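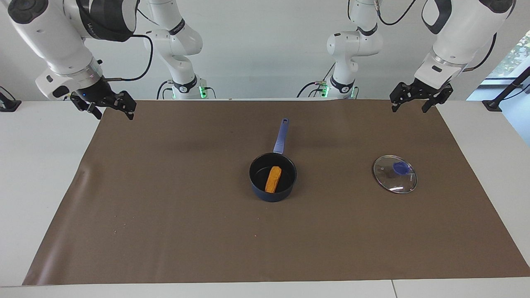 Good evening. My talk is on real pans in the play kitchen, and how we went from a box of plastic ones to lending out proper sets at the Dernville toy library. The question I get asked most is what goes in a set, so I'll begin with that. A pan and a lid to go with it. On the slide the pan is near the middle of the brown paper with its round glass lid to the right, and when a set comes back to us we lay it out like that, pan and lid side by side, before it goes back in its bag.

(Hand round the pan from the bag. Keep the lid on the table for now.)

Where this started. Jana Ehlers ran the Wednesday session in Cekedport and had a play kitchen with a very nice wooden hob and nothing good to put on it. The plastic pans slid off. The handles came away and got lost under the radiator. She brought in an old milk pan from home and the children went to that one first. We bought three small saucepans the following month and have gone on from there.

We now have 79 pieces on the shelf, counting each lid and each pan separately. Gyula Gulyás will tell you that is too many to wash on a Sunday night and he is right.

What to look for in a pan:
Small. If a three-year-old needs both arms to lift it, leave it in the shop.
A smooth inside, no loose coating. Once it starts to flake, it goes.
A handle that is fixed firmly at the pan end. Give it a wiggle.
A rim with no sharp places. Run a finger all the way round.
No smell. Charity shop pans sometimes have one and it does not wash out.

(Pause here. Somebody will ask about weight. Say we don't go by the scales, we go by whether a child can carry it across the room.)

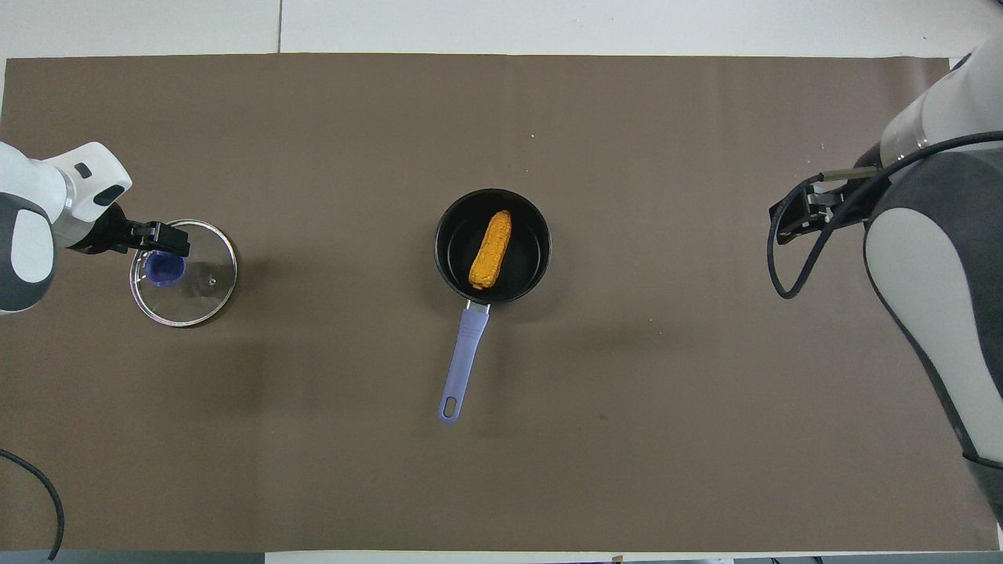
Food is the other half of it, and I'd keep it simple. Our first sets went out with a whole tub of vegetables and they came home with half of them missing. These days we put in one or two pieces that are big enough to be noticed if they've gone. The toy corn cob is a good one. It fits inside the small saucepan, as you can see from the slide, and the bumpy kernels give small fingers something to feel. It is also orange, and against a black pan you will spot it when you are checking things in at the end of a long morning. Look at the handle too, the lavender one. It has a hole near the end, so that pan can go on a hook. Ours at Bruven hang at child height and they are put away far more often than when they lived in a basket.

About lids. I said I would come back to this. There were two views on glass. Aranka Lengyel was for it and her sister Viktória was against, and we had a long meeting over it at Karaki. Aranka's argument was that children want to see what is cooking. Viktória's was that they also want to bang things. What we settled on is that glass lids go out only to homes and groups that ask for them, with an adult sitting at the table, and on a table or a mat, never over a tiled floor. The others get a metal lid. I would suggest you decide this before you buy anything.

Whichever kind you choose, check the knob. It should be large enough to get hold of easily and should not turn. A blue one like the one in the picture is easy to point to when you are telling a child where to hold it.

(Hold up the lid. Show the screw underneath. Tighten it in front of them.)

Paper. We cover the check-in table with a large sheet of plain brown paper. It can have a few wrinkles in it, that does no harm. You can write on it, draw round the pan so children can match the shape, and change it when it gets grubby. Bảo Mạch draws round everything and the children at his sessions now lay out the pans themselves. Leave a bit of table showing at the edge for your pen and the list.

Washing. Warm water, washing-up liquid, dry with a cloth. Toy food gets wiped separately. Do not leave it sitting in a wet pan overnight with the lid on. We lost a very good aubergine that way in June.

Labels. A small sticker on the base of the pan and the same number under the lid. Lids get swapped otherwise, and you end up with three that fit nothing.

(If short of time, skip labels and go to questions.)

Questions. Likely ones: induction hobs (doesn't matter, it's a toy hob), insurance (Jana has the form, see her by the door), and whether children try to use the real cooker afterwards. On that last one, say what we tell parents, that play pans stay in the play kitchen and the ones on the cooker are for grown-ups. Loan lists are on the chair by the tea urn. Please take one each and put your group's name on the sheet if you want a set for next term.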